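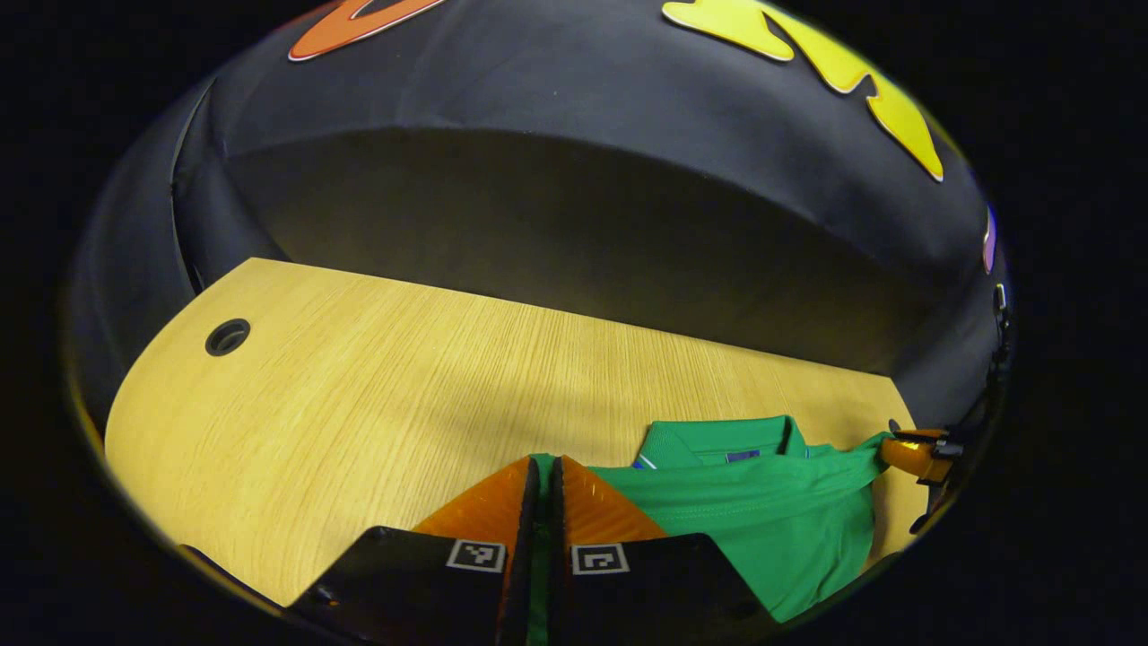

We have to hand in next year's equipment request in September, so I'm putting my planning notes up here. Small lab, cloth handling, two grippers per station. Long thread.

First line on the sheet is hand-held grippers. We want 8, which makes four pairs. Three pairs in use and one pair on the shelf. Last year we had no spare pair, and a broken hinge cost us most of a week.

The soft finger pads are a separate line. They wear out faster than anything else we own, and shirts are hard on them because you pinch and pull all day. Hitanar sells them in packs at 375 a pack. I'm asking for two packs up front and one more in spring.

Printed markers for the fingers cost almost nothing. Put them on the sheet anyway. If they aren't on the sheet, someone pays out of pocket and never claims it back.

Tables. I got a quote from Jamuvwood for plain wood tops with a cable hole already cut. Lead time is 7 weeks. That was longer than I expected, so the tables get ordered before the grippers even though they cost less.

Backdrops: plain dark cloth, bought by the roll and sewn here. Ask what the shipping is before you compare prices. One seller was cheap until we saw the freight.

Clothes are a real budget item and I forgot them the first year. Polo shirts have collars and plackets, so they're slow to work with and we need plenty of them. I buy secondhand in mixed sizes. Wash costs go on the same line.

The big question is whether to buy a fixed two-arm station now or wait. Yordanov quoted us more than 4000 just for the mounting and install, arms not included. Mabli Morgan wants to wait until the shirt work is further along, and I agree with her.

So the arms move to the year after. I left a line for a site visit to Lavstead, who run a setup close to what we'd want — travel only, one day.

Still missing: storage, cables, and a second quote on the tables. If you've bought tops with cable holes lately, tell me what you paid.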